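Fold on the Bed, Next to the Washer

Loubna Soliman
July 2019

The standard advice on folding laundry is to use a table. It should be hard, flat and set at waist height. I followed that advice for years and now think it is wrong for most homes, including mine. A made bed, covered with one plain sheet and placed as close to the washing machine as the floor plan allows, is the better work surface. The objections to it are mostly about appearance.
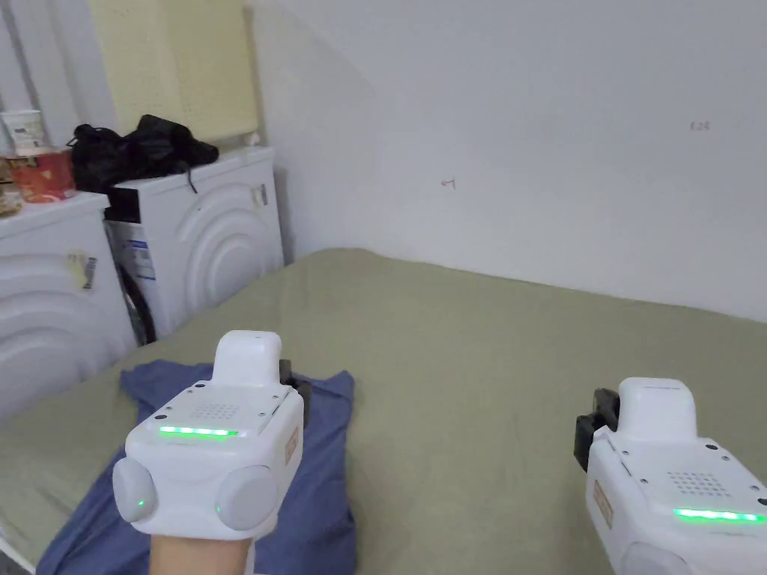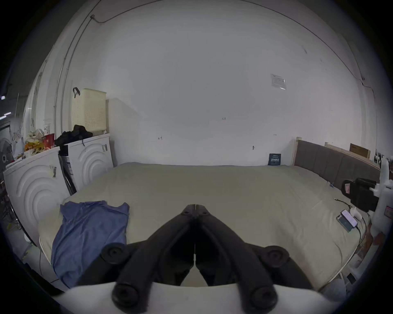
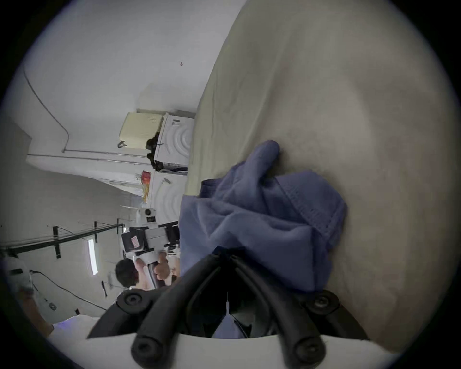
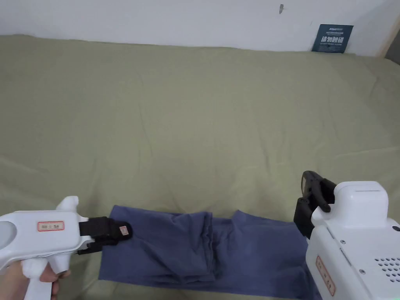

One piece at a time on the covered surface: blue cloth in the first three, a navy garment in the fourth.

Start with area. A folding surface has to hold the item at its full spread, plus room for the folded stack and the unsorted pile. Most kitchen tables in small apartments can do one of these well. Pants laid flat take up most of the length, and the sleeves of a sweater hang over both sides. A hanging sleeve pulls the body of the garment off its line, and the first fold comes out crooked. The second fold doubles the error. On a bed the whole garment is supported, so there is nothing hanging to pull on it.

The second point is friction. A varnished table lets fabric slide, and many people count this as an advantage. For smoothing it is one. For folding it is a defect, as the lower layer moves when the upper layer is brought across. A cotton sheet holds the lower layer in place. You can let go of one corner to pick up another and find the first where you left it. Knits benefit most from this, and they are the items people complain about.

The sheet should be plain and fairly taut. Wrinkles in the base print through to thin shirts only if you press down hard, which you should not be doing anyway. Pattern is a bigger problem. On a patterned sheet you lose the edge of the garment against the background, and you lose small dark socks entirely. A single pale color solves both. I would also keep the folding sheet separate from the one you sleep on. Ours is a flat sheet, pulled over the bedding for the work and taken off afterward.

Softness is the usual objection. Taha Ashour, who repairs garments for a living and disagrees with me on most of this, argues that a mattress gives under the hands and that no sharp crease can be made on it. He is correct. I do not want a sharp crease in a T-shirt or a dust cloth. Dress shirts and tablecloths are a different matter and belong on an ironing board, which is neither a bed nor a table.

Height is the objection I take more seriously. A bed is too low for a tall person to stand over for long. Kneeling on a cushion or sitting on the edge corrects the angle, though sitting tilts the mattress and sends the stack toward you. Fadwa Radwan raised her bed on Rurkine blocks for this reason and reports that it is now the right height for folding and slightly wrong for getting into. I have not gone that far. I work in two short sessions.

Now the location. We tend to plan laundry as a machine problem. The washer goes where the pipes are, and the people carry baskets to wherever the folding happens. The carrying is where the process breaks down. A basket that has been moved to another room gets put down, and a basket that has been put down tends to stay there. I kept a log of our own loads from January onward. Of 634 items recorded while the machine was in the hallway and the folding was done in the living room, 429 spent at least one night in the basket. With the bed and the machine in the same room, the figure over the following eight loads was 43 items, nearly all of them socks. It is one household and a short log, and I would not claim more for it than that.

Machines in a sleeping room bring noise, humidity and a hose that has to be checked. These are real costs. A washer should not run while someone is asleep beside it, and wet items should not be left in the drum overnight with the door closed. In exchange, the top of the machine becomes a staging shelf. A basket with perforated sides can stand there, along with the pile that still has to be dealt with, and the bed stays clear for the item in hand.

Keeping the bed clear is the one rule I would insist on. It is a large surface and it attracts phones, chargers, cables and whatever came out of the pockets. Each of these ends up under a garment sooner or later. Take one item, spread it, fold it, move it off, and only then take the next. Tipping the whole basket onto the mattress looks efficient and turns a sorted load into an unsorted one.

Sobia Baloch has suggested a folding board, the hinged plastic kind sold by Wikness and others. It gives uniform results with shirts, and I have nothing against it in a home with a shelf deep enough to need uniform results. It does little for a sheet, a pair of thick pants or a cleaning cloth, and it has to be stored. The bed is already there.

If you are laying out a small apartment this year, measure the distance from the drum to the nearest mattress before you measure anything for a table. In our case it came down to moving one wardrobe.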